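Nakpan: your questions answered

I get the same handful of emails every time we put something out, so I've gathered them up and answered them as best I can. If yours isn't in the list, write to me (Benedek Kun, address at the foot of the lab page) and I'll add it.

What is Nakpan, in one breath?

It's a way of choosing which practice runs a robot arm should learn from. We make lots of simulated kitchen runs, score each one by how much it disagrees with what the arm already does, and keep the ones that disagree most. The rest get binned. That's the whole trick, and I was a bit embarrassed by how short the paper came out!

How many runs did you start with, and how many did you keep?

We started with 1,002 and kept 597. I'd hoped to throw away far more, but when we cut deeper the arm got worse at small things near the edge of the counter, so we stopped there.

Is it all simulation?

Yes, every bit of it so far. The arm is a simulated Franka with a two-finger gripper, and the kitchen is built in Zeseo, our own scene builder. Zeseo shuffles the objects, the counter tops and the starting pose of the arm between runs.
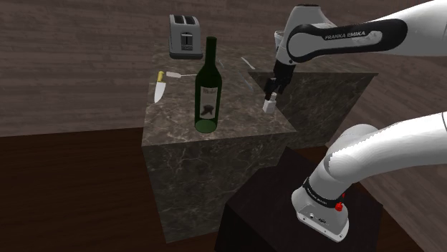
The shuffling matters more than I expected. In our first version the layout hardly changed, and the arm simply learned where things lived. Move the toaster a hand's width and it was lost. Once Zeseo started mixing things up properly, the scoring had something to bite on, and the gap between good and dull runs became much easier to see.

Did it beat learning from everything?

On 2 of our 3 test tasks, yes. On the third (pouring, my least favourite) it was a draw, and I wouldn't read anything into it either way.

How is this different from Wollska?

Wollska scores single moments, and we score whole runs. I like Wollska a lot and we borrowed its training code. Ours is cruder but quicker to set up.

Can I have the code?

The scoring part, yes. Zeseo needs tidying first, and I'm aiming for April.

Will you try it on a real arm?

I'd love to! The folks at Ondivville have offered us bench time, and we're still sorting out how to match the camera views. Glass worries me most, so we'll probably start with mugs.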